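Do desk resets work?
Sun 26 May

Every spring the same advice comes around. Clear your desk, buy a set of little drawers, drink more water, and your work will improve. This year it's Grunura's turn. Their "65 Minute Desk Reset" has been passed around our building for weeks, and several readers asked us what we thought of it. We read the whole plan, including the parts you have to give an email address to get.

The plan has 10 steps. Six of them are about putting things away, and most of those come down to owning somewhere to put them. Grunura happens to link to storage from Prendska on nearly every page. Maybe the two companies have no arrangement. We asked and got a coupon code back.

As for the claim that a tidy desk makes you faster, we couldn't find where it comes from. The plan says "studies show" and leaves it there. Drustala made much the same promise last October with its paper planners, and the ones handed out in our office are mostly blank after the second week.

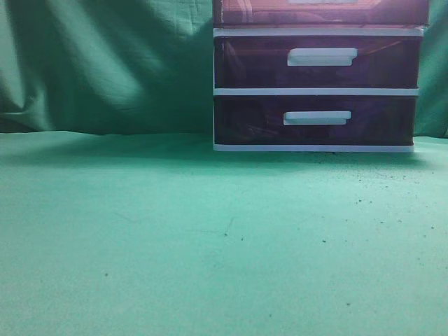
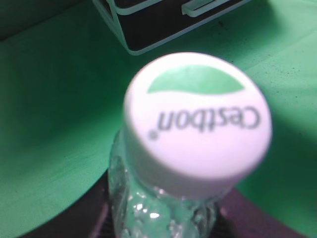
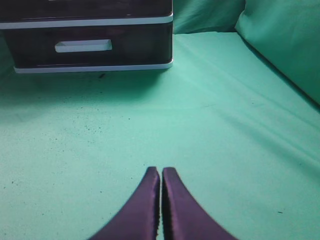 What we would keep

Throwing out dead pens is fine. So is the step where you take everything off the desk and wipe it down, though you hardly need a download for that. The water tip is harmless. We'd skip the paid follow-up course and the labels.

If you want to try it anyway, the free version has all the steps in it. Do it before you buy any drawers, and see how much is left that needs a home.

Next issue: Khaemba says its standing mat cures sore feet in 10 days. We have doubts about that one too. If you own one, write and tell us how your feet are.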